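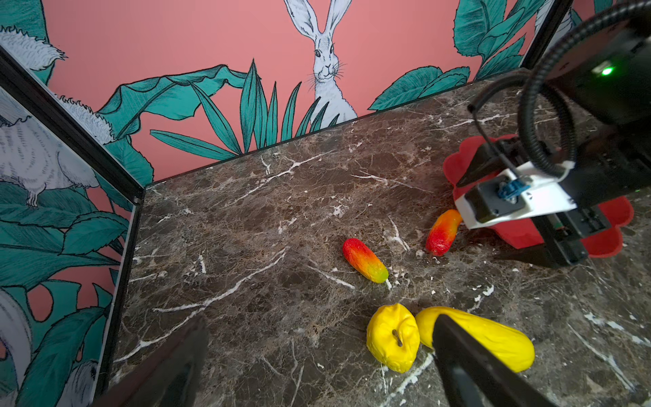 Leaf and hare wallpaper, above the marble tabletop

From: Hawi Mamo
To: Tufa Harriers members list
Subject: Re: Relay legs and the van

Hi all,

Replying to Berhanu's message below, with Binta's answers where I have them.

On Wed night's question about the van first. Binta has booked the larger one from Hustari for the whole weekend. It seats 14, so anyone on the early legs should ride in it and the rest can share cars. It leaves the track parking lot at 5:30 a.m. Please be there by 5:15 with your bag packed. If you are driving yourself, park at the Vidton end, because the road by the start closes to cars at 6:00.

Berhanu Gebru wrote:
> I have us down for 28 runners across 3 teams but I only
> have 10K times for about half of you. I can't set the leg
> order without them. Also, is the second exchange still at
> the Wavley boathouse? The race packet says one thing and
> the map says another. And who has the old batons?

Times: please send Berhanu a 10K time from this season, even a slow one. A time trial on the track is fine. If you have been hurt and are coming back, say so and he will give you one of the flat legs. Last year we put two people on the hill leg who had barely trained, and both ended up walking it.

Second exchange: I called the race office. It is at the boathouse. The map is right and the packet is out of date. The exchange zone is on the grass side of the path, and the marshals will send you back if you take the baton before the line.

Batons: Eyerusalem has two of them. The third was last seen in a gym bag in February. We can use the ones from the high school if it doesn't turn up, but check your bags.

Entry fees: the total came to $370 and the club has paid it. We are asking each runner for $15 toward fees and gas. You can give it to Binta at practice. Anything left over goes to the van deposit for the fall race.

Hawi Wako has offered to run any leg on the B team if somebody drops out. Please tell her directly as well as Berhanu, and remember there are two Hawis on this list. I got three messages last month that were meant for her.

Our bib numbers start at 94. I will hand them out in the van, with four safety pins each. Bring your own headlamp if you are on leg one.

I still need one person to stay at the finish with the dry clothes. Reply to me only, please, and leave the list off.

Hawi M.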